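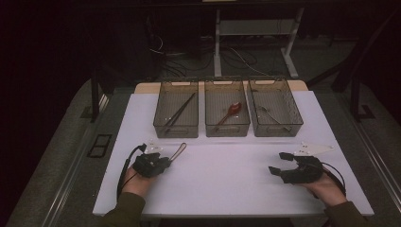 Household Organization, Unit 4: Sorting Small Utensils
Handout to go with the September lecture
Instructor: Yaa Quansah

Read this before the practical. Bring it with you, marked up if you disagree with it.

4.1 The claim

Most books on kitchen order will tell you that every kind of utensil needs its own container. Chopsticks in one bin, spoons in the next, forks in a third. The rule is repeated so often that people stop asking where it came from. I have looked, and the trail mostly ends at companies that make bins. That doesn't make the rule wrong. It does mean you should want better evidence than a tidy shelf.

4.2 What separate bins do well

One bin per type makes putting away easy to check. If a fork is in with the spoons, you see it. This matters most in shared kitchens, where the person unloading the dish rack may never have met the person who set up the drawer.

See-through mesh helps a little more, as you can read the contents from the side. Labels do the same job on solid bins, and in my view do it better once a bin is full, when all you can see through the wall is a tangle.

4.3 What they do badly

Space. A bin holding one spoon takes up as much counter as a bin holding thirty. Before you give any item its own container, ask how many of it you own and how often you reach for it.

Long items. Chopsticks tend to end up lying corner to corner in a small rectangular bin. With one pair it makes no difference. With twelve pairs they cross over each other and you pull out mismatched ones. A tall jar is cheaper and usually works better.

Crumbs. Open mesh drains, and whatever drains lands on the surface underneath. The usual sales pitch for mesh skips this part. Wipe under the bins when you wipe the counter.

4.4 The Kestdale exercise

Last year's class tried two layouts in the Kestdale teaching kitchen: separate bins in a row, and one divided tray. We logged 229 items put away. Eliseo Cervantes, who kept the log, recorded 12 mistakes with the bins and a few more with the tray. Several students wrote this up as proof that bins win. It isn't. The bins were used second, after everybody had already practiced on the tray, and we changed the position on the counter as well as the container. If you cite the exercise in your paper, say so.

4.5 For the practical

Work in groups of 2. Each group gets the same mixed pile of chopsticks, spoons and forks.

Set the bins side by side along the back of the table with the front kept clear for sorting. Put the most-used type nearest your working hand. Decide before you start which bin takes which type, and write it down. Changing your mind halfway is allowed, but note when and why.

Then repeat with the tray. Half the groups will start with the tray this time.

4.6 Questions to bring

Would your layout survive a week with people who didn't design it?
What would you do with a spork, or serving tongs? "Buy another bin" will not get credit.
Which mistakes cost anyone anything? A spoon among the forks is a nuisance. A sharp paring knife among the spoons is another matter.

Reading: the Xaba chapter on drawer layouts (skip the product list at the end) and the Kullbridge leaflet, which is short and less sure of itself. The Movex brochure is on the shelf for anyone who wants to see the claim in 4.1 at full volume.

Write-ups are one page. Include your log.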